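Ullar Gallery, Diekmann Building
Pre-opening safety and condition checklist, student exhibition
Inspection date: 25 October 2021
Status key: OK / OK with comment / Open / N/A

Scope: main gallery, side gallery, corridor cases and loading door. Studios and the print shop are covered by the shop checklist and are not repeated here. Items marked Open must be closed before the public opening. Items marked OK with comment may stay as they are for the run of the show.

1. Exits and circulation

1.1 Exit doors open fully from inside without a key. OK
1.2 Exit signs lit, main and side gallery. OK with comment
The sign over the side gallery door is dimmer than the others. It is readable from the far wall. Lamp on order.
1.3 Aisles clear to the required width between plinths. Open
The two plinths nearest the loading door narrow the route. Move both toward the window wall and mark the new position on the floor with low-tack tape.
1.4 Posted occupancy matches the current layout. OK with comment
Posted limit is 118 for the main gallery. The figure was set with the movable walls folded back. If the center wall stays out for the reception, ask the fire marshal's office for a revised figure before the sign is printed.
1.5 Floor free of cords. Open
One extension cord crosses the corridor to the video monitor. Reroute overhead or use a rated cord cover. Taping it down is not accepted.

2. Wall-hung work

2.1 Hanging hardware rated for the weight of each piece. OK with comment
Works over 50 lb are to hang from two points on wall cleats. The diptych in the main gallery was on picture wire at first check and has been rehung on cleats.
2.2 D-rings and screws tight, no split frame rails. OK with comment
Lower left corner of one charcoal drawing frame is opening at the miter. Glued and clamped, then rechecked. Look at it again at the mid-run check.
2.3 Wire condition. OK
2.4 Glazing secure, no chips at edges. OK
2.5 Anchors suited to wall type. OK with comment
North wall is drywall over plywood. South wall is plaster on block. Installers had the same box of anchors for both. Plaster anchors have been substituted on the south wall.

3. Plinths and freestanding work

3.1 Plinths level and stable under a light push at the top. OK with comment
Shims added under one plinth in the side gallery. Trim them flush.
3.2 Small objects secured with museum wax or pins. Open
Ceramics not yet waxed. Glaze finish on the three smallest pieces should be tested with wax on the base first.
3.3 Sharp or projecting parts above floor level guarded. OK
The welded piece now sits behind a floor line.
3.4 Suspended work: load tag on each ceiling point. Open
Tag missing on the point over the paper installation. The load is light but the tag is required for every point in use.

4. Lighting and electrical

4.1 Track heads locked and safety cables attached. OK with comment
Two heads had cables looped but not clipped. Clipped during the inspection.
4.2 Clearance between lamps and work on paper or textile. OK
4.3 Circuit load. OK with comment
Total on the side gallery circuit is below the limit with both projectors running. Do not add the coffee urn to this circuit at the reception.
4.4 Student-built electrical work inspected. Open
The Etatden lamp series uses open terminal blocks. Enclose the terminals and fit strain relief at the plug end. Not to be powered until reinspected.
4.5 GFCI outlets tested at corridor sink. OK

5. Materials and fire load

5.1 Fabric and paper installations treated or certified. Open
Certificate received for the fabric. None yet for the paper, more than 400 sheets by the student's own materials list. Treatment spray needs a full day to dry.
5.2 No solvents, aerosols or oily rags in the gallery. OK
5.3 Extinguishers mounted, charged and tagged. OK with comment
Tag on the corridor unit is good until March. Service should be booked ahead of that.
5.4 No storage against the electrical panel. Open
Packing foam and empty crates stacked in front of the panel. Move to the Jarnitel storage room.

6. Labels and access

6.1 Labels readable from a seated position. OK with comment
Labels on the long wall were set for standing height and have been lowered.
6.2 Turning space at each video station. OK
6.3 Contact numbers posted at front desk. Open
The list at the desk is last year's.

7. Follow-up

7.1 Reinspect items 1.3, 1.5, 3.2, 3.4, 4.4, 5.1, 5.4 and 6.3 in one visit.
7.2 Mid-run check covers sections 2 and 4 only, plus the ceiling points.
7.3 File the signed copy in the gallery office and leave a second copy at the front desk.

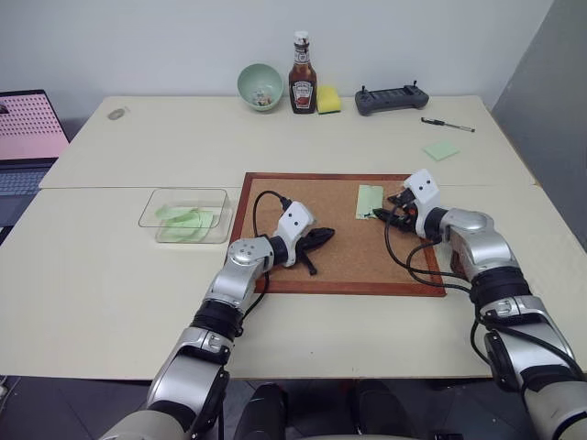

7.4 Any work added or moved after reinspection goes back through section 2 or section 3 as applies, and the change is written on the desk copy with the date and the initials of the person who moved it.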